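**Progress report to Grasico, second period**
July 14, 2022
Mixed Produce Table, Beltero site

The short version is that the table is running, the money is mostly where we said it would be, and I am less convinced by the idea than I was when we applied.

**What we said we would do**

The application promised a weekly table at Beltero where households pick their own fruit and vegetables in place of a packed box. The theory was that people throw away what they didn't choose. Give them the choice and the waste drops. We signed up 60 households for it, and the rest of the Beltero list stayed on boxes so that we would have something to compare against.

**What has happened**

The table has gone out every week of the period. Setup takes longer than we budgeted. A packed box can be stacked by the door and forgotten, but a table has to be covered, laid out, refilled and cleared, and the cloths have to be washed afterward. I had that down as half an hour in the plan. It is closer to an hour and a half.

In the survey, 88 percent of the table households said they preferred choosing. I would ask you not to put much weight on that. We handed out the forms at the table, while people were holding the food, and there aren't many who will mark "worse than before" under those conditions. The form also asked nothing about what got eaten at home. I wrote it, so that is my mistake, and there is a new one in draft that goes out with the August round.

What I can report is what comes back to us, and it's the same things week after week. Citrus goes early. Potatoes go steadily. Red cabbage sits. We have tried it in the middle, at the front and beside the onions, and its position makes no difference that I can see. People say it's too big for their household, or that they don't know what to do with the rest after the first salad. A halved cabbage goes faster, but then it dries out at the cut, and whatever is left at closing has to be used that day.

So we have moved the waste from people's kitchens to our own back room. It may be a smaller amount. I can't show that yet, and I don't think anyone should claim it on our behalf.

**Supply**

Gosholm delivered in every week but two, and both short weeks were made up later. The quality has been decent and the mix has been odd. We are sent what they have over, which means small lots of many kinds, and small lots look thin when they're spread out. In a box, one lime and one orange look like a treat. On a six-foot table they look like the end of a sale.

The Yazzie recipe cards arrived late and are written for full pantries. The cabbage card calls for juniper berries. I have asked for a plainer set.

**Money**

Of the equipment line, $1000 is unspent. That was meant for a second folding table and more trays. I would like to hold it until we know whether the table continues at all. Printing went over by some $500, nearly all of it the survey forms and signs in two languages. The signs were worth paying for.

**Next period**

- Send the new survey home and collect it a week later.
- Weigh what is left at closing, every time, on the same scale.
- Offer cabbage cut to order, whole until somebody asks.
- Try one month with the table and the boxes side by side, and let the households pick between them.

If the weights don't show a difference by the end of the next period, my recommendation will be to go back to boxes with a short swap shelf. It would cost less, and I suspect most of the good in the table comes from being able to hand back the one thing you don't want.
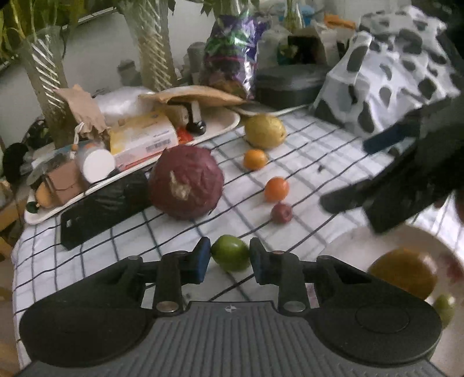 The side-by-side month needs your approval before it can start, as it changes the split between the two groups. A yes or no by the first week of August would be enough.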